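4 Beispiele aufnehmen: eine Flasche auf den Untersetzer stellen

Jetzt wird es endlich praktisch. Wenn du Kapitel 3 durch hast, ist der Handgreifer kalibriert und der Drostov-Rekorder erkennt ihn beim Einschalten. Falls nicht, bitte erst zurückblättern, sonst sammelst du einen Nachmittag lang Daten, die beim Import alle rausfliegen (ist mir passiert, war nicht schön).

Die Aufgabe ist absichtlich klein gehalten: greifen, anheben, auf dem Untersetzer absetzen, loslassen. Für das erste Training brauchst du rund 3.000 Durchgänge. Das klingt schlimmer, als es ist, weil ein einzelner Durchgang schnell vorbei ist und man irgendwann einen Rhythmus findet.

4.1 Vorbereitung

1. Such dir einen Tisch, an dem du bequem stehen kannst. Sitzen geht auch, aber dann kommen die Bewegungen fast immer aus demselben Winkel.
2. Leg den Untersetzer flach hin und stell die Flasche irgendwo in Reichweite daneben. Deckel zu!
3. Lass den übrigen Kram auf dem Tisch ruhig liegen. Tassen, Kabel, Papier, Taschen - das Modell soll später mit echten Tischen klarkommen, und echte Tische sind voll. Freiräumen musst du nur den Weg der Finger.
4. Wisch mit einem trockenen Tuch über die Linse und über die Rippen der Fingerpolster.
5. Starte am Rekorder ein neues Set und trag den Ort ein. Bei mir heißt das dann zum Beispiel »Skorkstead, Tisch am Geländer«. Hauptsache, du findest es wieder.

Hinweis: Ein Set umfasst bei mir nie mehr als einen Ort. Wer mitten im Set umzieht, macht sich das Aussortieren in Kapitel 6 unnötig schwer.

4.2 Der Durchgang

1. Halte den Greifer still und drück die Aufnahmetaste. Warte 2 Sekunden, bevor du dich bewegst. Dieser ruhige Anfang wird für die Ausrichtung gebraucht.
2. Fahr in einem Zug auf die Flasche zu, mit offenen Fingern. Ziel ist der untere Teil des Flaschenkörpers, wo die Polster gut anliegen.
3. Schließ die Finger gleichmäßig, bis du Widerstand spürst. Fester muss es nicht sein.
4. Heb die Flasche ein Stück an, führ sie über den Untersetzer und setz sie senkrecht ab.
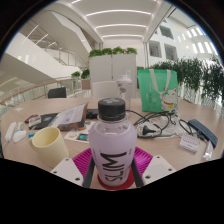
5. Öffne die Finger erst, wenn die Flasche von allein steht, und zieh den Greifer dann gerade zurück. Nicht seitlich wegdrehen, da bleibt man gern mit einer Platte hängen.
6. Wieder kurz stillhalten, Aufnahme stoppen, fertig.

Wenn ein Griff danebengeht, brich den Durchgang nicht gleich ab. Setz einfach neu an und mach ihn zu Ende. Solche Korrekturen sind Gold wert, und ich markiere sie am Rekorder mit der Sterntaste, damit ich sie später gezielt dazunehmen kann. Fällt die Flasche allerdings um oder rollt vom Tisch, dann verwirf die Aufnahme.

Achtung: Fass während der Aufnahme nicht mit der freien Hand ins Bild. Das Modell lernt sonst fröhlich mit, dass da gleich jemand nachhilft.

4.3 Abwechslung reinbringen

Nach jeweils 11 Durchgängen ändere ich etwas. Mal wandert der Untersetzer, mal starte ich von weiter oben, mal drehe ich die Flasche so, dass die Schrift nach hinten zeigt. Vier verschiedene Flaschen sind ein guter Anfang, am besten auch durchscheinende, an denen hat sich meine erste Version nämlich die Zähne ausgebissen.

Auch das Licht darf wechseln. Nur direkte Sonne auf der Linse solltest du vermeiden, da verliert das Tracking gern den Faden.

4.4 Zwischendurch prüfen

1. Öffne nach dem ersten Set die Vorschau und spiel ein paar Durchgänge im Schnelllauf ab.
2. Achte darauf, dass beide Fingerpolster beim Schließen im Bild sind.
3. Steht in der Spalte »Pose« ein gelbes Dreieck, war die Bewegung zu hastig. Den Durchgang löschen und langsamer wiederholen.
4. Sichere das Set auf die Karte, bevor du den Rekorder ausschaltest. Der interne Speicher ist flüchtig!

Wie du die Sets anschließend auf den Rechner holst und benennst, steht in Kapitel 5.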